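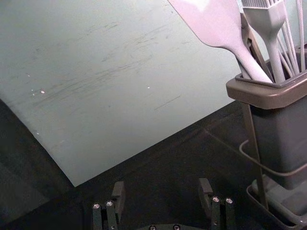
Figure 3. Board and utensil caddy at a prep station, seen from the wrist camera. Source: Rhea Manalastas, Itia project.

Research > Working Papers > Automation and Kitchen Work > Section 4

4. What changed at the prep stations

4.1 Dividing the work

The Codport kitchen prepares cold and baked items for staff canteens. Before the Itia arms were installed in January, each prep station was run by one worker who did everything there: weighing, mixing, brushing, panning, wiping down, and putting tools back. The arms took over part of the last job. They return hand tools to the caddy, pass them out on request, and push the board back into place between batches. They do not touch food.

This is a small share of the work when measured in minutes. Workers still talked about it more than any other change in our interviews. Putting tools back had been the part of the cycle when a person could look up, speak to the next station, or decide what to do next. With that step gone, batches followed each other more closely, and several people said the shift felt longer even though the posted hours were the same.

4.2 Tools and where they stand

Figure 3 shows the kind of layout the arms work with. The tools stand handle down in a tall caddy held by a wire stand, next to the board. A silicone spatula, a pastry brush and a whisk are close together there, and the handle of another tool is partly hidden behind the spatula. The tools are much alike in color. An experienced worker reaches into a group like this without looking. The arm has to pick out one handle among several, and whatever sits behind another tool is harder for it to reach.

Workers soon learned which arrangements caused trouble. At Codport they began spacing the handles by hand at the start of a shift, with the whisk to one side — its loops tended to catch on whatever stood beside it. None of this was in the training material from Stirkton, the firm that installed the arms. It was passed on by word of mouth, and by the second month it was done at every station we visited. The shift plan gave no time for it.

The boards raised a similar question. Boards in use pick up scuffs, and the one in Figure 3 has many faint marks and a thin dark scratch. Under the old routine a worker decided when a board was too worn and swapped it out. Under the new one, supervisors asked that boards be changed on a fixed schedule so the arm's vision settings would not need adjusting. Some workers welcomed this. Others thought good boards were being thrown away and said so at the weekly meeting, where the schedule was later loosened.

4.3 Stops and who deals with them

We logged 2402 tool returns over the observation period. The arm stopped and asked for help in 224 of them. In 141 of those stops, the worker at the station cleared the problem alone, usually by moving a handle or turning the caddy. The rest were passed to the line lead, Jericho Catacutan, or to a technician.

The share cleared at the station matters for how the job should be described. Catacutan told us that new staff were hired as kitchen assistants, at the same grade as before, and that clearing stops was treated as part of keeping a tidy station. Workers disagreed. One said that she now had "two jobs, and the second one starts whenever the arm wants it to." She did not want the arm removed. She had wrist pain before it came, and reaching for tools all day had made it worse. What she wanted was for the extra task to be written down.

Management began recording stops by station on Thu 1 August. The records were meant for maintenance planning, but workers read them as a score, and for several weeks some cleared stops by hand without pressing the help button. Our own log, kept by an observer in the room, shows more stops in that period than the station records do. Any study that relies on machine logs alone should expect a gap of this kind.

4.4 Comparison with Evangelista

The second site, Evangelista, used the same arms but kept one person free to move between stations. Stops there went to this person first. Prep workers had fewer interruptions, and they also knew less about how the arm behaved — when the floating worker was on break, small problems waited. At Codport the knowledge was spread across the line and so was the burden. Section 5 looks at how each site dealt with this when setting pay grades.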